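4. Making up the bed

1. Lay the Rudum duvet flat, seam side down, and pull it toward the foot of the mattress.
2. Fold the top edge back once and smooth out the wrinkles by hand.
3. Set the pillow against the headboard.
4. Place the runner across the foot of the bed, over the duvet.

Caution: Do not iron the runner.
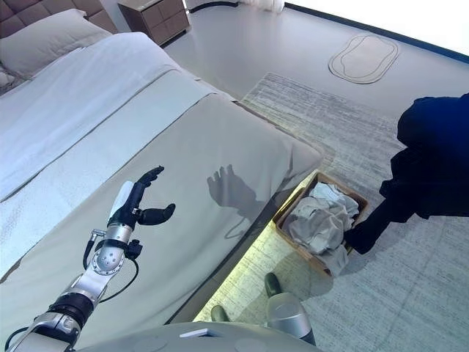
Can the runner be washed with the duvet?
Wash it separately, on a cold cycle, and let it dry flat.

5. Wipe the headboard with a dry cloth.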